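Print this page | E-mail this page

Does Rounding Up Help? A Look at the Trultcombe Savings Plan

Student project report by Yakubu Osagie
Project adviser: Montri Wongsuwan

Why I picked this

The credit union in Trultcombe says its round-up plan makes saving painless. You buy a snack for $3.40, the account takes $4, and the extra 60 cents goes into savings. The flyer says members "save without noticing." I had my doubts. If you don't notice money leaving, you may not notice when you run short either.

What I did

I asked households in Plunthorpe and Clitlow to share a month of purchases with the names taken off. I ended up with 1,812 purchases. After I threw out rent, transfers and anything already in whole dollars, 1,118 were left. For each one I worked out what the round-up would have been. I did the sums by hand first and checked them later in a spreadsheet. The two totals did not match until I found a page I had entered twice.

What I found

The money does add up, but slowly. A household that shops once a week and pays for everything in one go saves very little, because there are few purchases to round. The people who "save" most are the ones who buy many small things. It seems odd to me to call that a good habit.

The flyer also leaves out fees. Two households told me they had gone below zero in the month I looked at. I can't say round-ups would have caused more of that, but the flyer can't say they wouldn't. 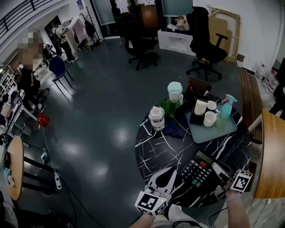 Problems with my own numbers

People who agree to hand over their receipts are probably more careful than most. September is also a strange month because of school supplies. One family paid cash for groceries and guessed at 80 dollars for the lot, so I left that out. Mr. Wongsuwan thinks I should have asked for income too. I think fewer people would have said yes.

I would not tell anyone to quit the plan. I would tell them to move a set amount on payday and see which one they miss less.

Related reports

Who Rides the Edet Bus After Dark?
Are Store Brands Cheaper by Weight?
Plunthorpe Library Fines, Before and After
What a School Lunch Costs in Clitlow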